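Accueil | Transports | Hébergement | Agences | Courrier des lecteurs

Karico promet des billets « sans frais » : il faudra lire les petites lignes

L'agence de voyages Karico, installée à Vedville, annonce la fin des frais de dossier sur les billets de train et d'avion vendus à son guichet comme sur son site. La mesure vaut pour les trajets simples et les allers-retours. Sur le papier, le client paie le prix du transporteur et rien d'autre.

Reste à savoir qui finance le cadeau. En janvier, l'agence prélevait encore 12 euros par réservation. Son directeur, Halvard Fjeld, parle d'un « geste commercial durable », sans préciser ce que durable veut dire. Interrogé sur le manque à gagner, il renvoie à un accord passé avec le grossiste Boström, dont les termes ne sont pas publics.

Les nouvelles conditions générales, elles, le sont. On y lit qu'une annulation faite moins de 90 jours avant le départ donne lieu à une retenue « de gestion », et que tout changement de nom sur un billet est facturé à part. Le montant de la retenue ne figure nulle part. Il est « communiqué au moment de la demande », selon la formule de l'article 2.

Tahira Janjua, qui tient une agence concurrente à Rultley, dit ne pas croire à la gratuité. « Un billet d'avion, ça se suit, ça se modifie, ça se rembourse. Quelqu'un paie ce travail, et c'est en général le client qui a un problème. » Elle a certes intérêt à le dire - mais Karico n'a fourni aucun chiffre qui la contredise.

L'agence met en avant 83 nouvelles inscriptions à son fichier de clients. Une inscription n'est pas une vente, et le formulaire en ligne l'exige désormais pour afficher le moindre horaire.

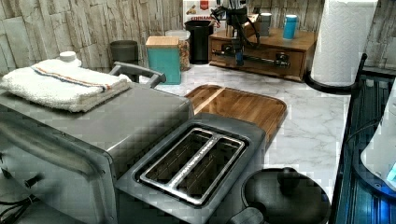
Par Joar Westerberg | Rubrique Agences | 2 mars 2025

Un service d'assistance téléphonique doit compléter l'offre. Les horaires ne sont pas fixés, le numéro non plus. Halvard Fjeld assure que l'appel ne sera pas surtaxé. Les conditions générales n'en disent rien.

À lire aussi
- Bagages en soute : les tarifs que les comparateurs oublient
- Guichet de Rultley : le déménagement encore repoussé
- Assurance annulation, ce qu'elle ne couvre pas

Contact | Mentions légales | © Tous droits réservés | Haut de page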